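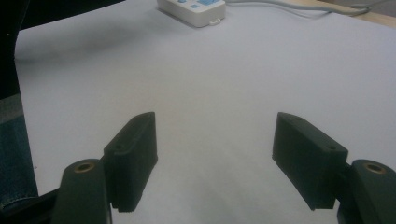 Both fingers open over a pale work surface, seen from the tool's own camera. The brass-colored bushings are on the mounting knuckles.

Tulton T2 Hand-Held Demonstration Gripper

Part number 917-T2
In stock, ships from our Nyitrai workshop
$1,752.00 per unit, camera not included

The Tulton T2 is a two-finger gripper that you hold in your hand and use to show a robot a task. You squeeze the trigger, the fingers close, and the camera above them records the job from the same angle the robot's wrist camera will have later. No arm is needed at the recording stage. The matching robot-side version, the T2-R, carries the same fingers on the same linkage, so what the camera sees in the recording is what it sees when the arm runs.

We sell the T2 to labs, integrators and small shops that teach pick-and-place, sorting, packing and light assembly. If you already teach by remote control with a Nerkau leader handle, the T2 can be used next to it. Both write to the same file layout and can be mixed in one training set.

Fingers

The standard fingers are rigid dark green blocks with a flat inner face and a row of small ridges along the lower rim. The ridges help when you lift thin items off a table, such as cards, lids or folded cloth. Each finger has a small hole near its upper outer corner. Use it to tie on a safety cord or to fix one of the optional pads. The hole is not threaded. Do not drive a screw into it.

Fingers are sold in pairs and should be changed in pairs. A worn left finger with a new right finger will close off center, and the error shows up in every recording you make with it.

Pivots and linkage

The fingers ride on rounded knuckles with a metal bushing pressed into each one. The earlier T1 ran plastic on plastic, and after a few weeks of daily use there was play you could feel at the fingertips. The T2 bushings can be pressed out and replaced on the bench with the tool supplied in the service kit. Do not oil them. Oil collects dust and ends up on the parts you are handling. Wipe them with a dry cloth – that is all they need.

Specifications

Fingers: 2, rigid, parallel closing
Weight without camera: 917 g
Maximum opening: 42 mm on each side of center
Trigger: mechanical, spring return, left or right hand
Finger position sensing: magnetic, at the trigger shaft
Connection: USB-C, screw-lock plug
Power: from the host computer, no battery
Camera mount: two-screw plate, fits the Gisotby wide lens module
Color: dark green only

Camera and view

The camera plate holds the lens behind and above the fingers. Set up correctly, both fingertips and both knuckles show at the bottom of the picture with the work surface filling most of the rest. If you can see only one knuckle in full, that is acceptable. If either fingertip is missing, loosen the two plate screws, tilt the module down one notch and tighten again.

The lens is wide and takes in a good deal of what is near the work, including cables, table edges and the operator's legs. This does no harm in most projects. If you want a cleaner background, lay down a plain sheet that is larger than the area you plan to work in. Matte white and matte gray both do well. Glossy sheets throw reflections that move with the tool.

Soft, even light is best. Strong overhead spots put a hard shadow between the fingers right where the part will be.

Recording a task

Connect the T2 to the recording computer and start the Tulton Recorder program. Open and close the fingers fully two times. The program reads the end stops and shows a green bar when it has them.

Hold the tool over the work area with the fingers open, then press the side button. Every recording should begin with the fingers open and empty. Pause for one second before you move.

Do the task at the speed you would like the robot to do it. New operators tend to work too fast. Keep your wrist steady and turn from the forearm, as most arms cannot copy a quick flick of the hand. When the part is released, open the fingers all the way, lift clear and press the side button again.

Mistakes can stay in if you correct them inside the same recording. A dropped part that you pick up again is useful material. A dropped part that you leave on the floor should be deleted.

For a simple pick-and-place job with one kind of part we suggest 42 recordings as a first set. Move the starting position of the part each time. Train, test on the arm, and then add recordings for the positions where it fails.

Using the T2 with remote control

Some jobs are hard to show by hand. Anything that depends on how the arm itself bends around an obstacle is better taught by driving the arm with the leader handle. Simone Camargo, who runs our application desk, advises customers to record the grasp and release with the T2 and to keep remote control for the reaching moves in tight spaces. The Recorder program marks each file with the method used, and you can filter by it before training.

What is in the box

T2 gripper with standard fingers fitted
Camera plate and two screws
USB-C cable with screw lock
Wrist strap
Hex key
Printed quick start sheet

Spares and options

Standard finger pair, dark green
Soft finger pads, set of four
Service kit with bushings and press tool
Bench stand
Gisotby wide lens module

Spares ship separately from the gripper and may arrive in a second parcel.

Compatibility

The T2 works with Recorder version 2 and later. T1 fingers do not fit the T2 linkage – the pivot hole is smaller. T1 recordings can be used in a T2 project, but the finger shape in the picture is different and we recommend keeping them to a small share of the set.

Care

Wipe the fingers with a damp cloth. Avoid acetone and other strong solvents. Store the gripper with the fingers open so the return spring is at rest. Check the camera plate screws at the start of each shift.

Warranty and service

The gripper is covered for 2 years from delivery. Fingers, pads and bushings are wear parts and are not covered. For repairs, write to Lilla Pap at the service desk with your serial number, which is engraved under the trigger guard, and a short recording that shows the fault. Please take the camera module off before you ship the tool back to us.

Page updated 18 July 2018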